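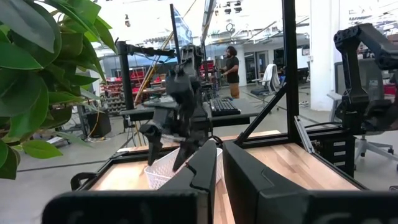

A small white basket with a grid of openings, on a butcher-block top.

Ski Week Tips: Keeping a Rental Condo Kitchen (and Boot Room) Under Control

We just got back from our sixth winter in Sevmont and I am still buzzing! Great snow, great company, and for once a condo that didn't smell like a locker room by the second morning. A few people asked how we manage it with a full house, so I've written down what we do.

Wet gloves first. Pull the liners out if they come out, open the cuffs wide and stand them fingers up on anything that lets air through. A dish rack is perfect (wash it afterward, please). Don't lay them on the radiator. Leather palms go stiff and crack, and I lost a lovely pair that way in Fenlow.

Boots next. Take the liners out every night, even when you're tired and dinner is calling. Crumpled newspaper goes in the toes for an hour, then gets swapped for fresh before bed. Loosely buckle the empty shells or they'll fight you in the morning — anyone who has stomped on a cold plastic boot at 7:30 knows what I mean.

Now the kitchen, my favorite part. The village at Sevmont sits at 3,125 feet, and you do notice it a little when you cook. Pasta wants an extra minute or two. Dried beans want far more patience than anybody has after skiing, so bring canned. If you're baking, check the pan early and trust the toothpick over the timer.

Make soup before you go! Freeze it flat in zip bags, stack the bags in the cooler, and they'll keep everything else cold on the drive. Ours is a coconut and squash one we copied from Saengthong, the little noodle place by the Desard lift, and it reheats beautifully. Add the lime at the table.

Lunch on the hill adds up fast. Last year we paid 46 dollars for two bowls of chili and a cocoa, so now we pack. Tortillas beat sliced bread by a mile because they don't squash in a jacket pocket. Peanut butter and honey, rolled up tight in wax paper, is still the family winner. Skip anything with tomato.

For the thermos, fill it with boiling water and let it stand for five minutes while you hunt for your goggles. Empty it, then pour in the cocoa. It makes such a difference by mid-afternoon.

Goggles, by the way, should never be wiped on the inside while they're wet. Shake them, hang them up and let them dry overnight somewhere warm but away from the stove. If they have a soft bag, dry that too.

Last thing — lift passes. Hang them on one hook by the door as soon as everyone walks in, with the car key beside them. We once spent 60 minutes turning a condo upside down for a pass that was in the pocket of a bathrobe, with fresh powder falling the whole time.

Coming soon: what to do with stinky helmet pads, and my granola recipe.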